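Running a college esports league: what we did and what went wrong

Project report, August 2021
Josefien Vandenberghe, with Carol Entwistle (supervisor)

Aim. Set up a small league for students at Brirthorpe, run it for one term, see if people stay. Most of the student leagues we read about lose half their teams before the end. Wanted to know why.

Set-up. Fonano lent us the server space, Stanby printed the shirts. Sign up was by web form, 151 players in the end, more than 200 if you count the ones who never confirmed. Two divisions, by rank. Matches in the evening, best of 3.

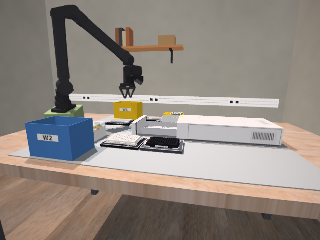 Fig. 1. Robot arm over the yellow bin W1, blue bin W2 in front.

Method. Short survey at the start, same one again at the end. Also kept the match logs and wrote down every forfeit with the reason given. Interviews with captains, not all of them turned up, so the interview part is thinner than planned.

Results. Forfeits were the main problem. Mostly lower division, mostly teams with no sub. Toxic chat came up far less then we expected. Captains said the timetable was the worst bit, we put it out too late and changed it twice. Once a team had missed a match they usually missed the next one too.

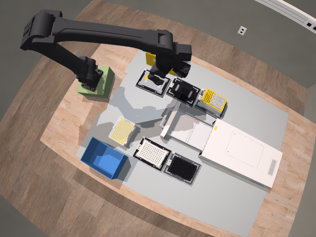 Streaming helped a bit. Teams that had a match on stream showed up more often afterwards, but we picked who went on stream ourselves so can't claim much from that. Viewers were mainly friends of the players. Casting was done by whoever was free, sound quality poor on the early ones.

Money. Shirts took most of it. Prize was a voucher from Smits, small, and hardly anyone mentioned it in the survey.

Would change: fixed match nights, every team to name a sub at sign up, timetable out before the first week. Survey should be shorter, lots of blank anwsers on the last page.

Next. New league starts in September, same form, same servers if Fonano agrees. Match logs and survey questions are in the appendix.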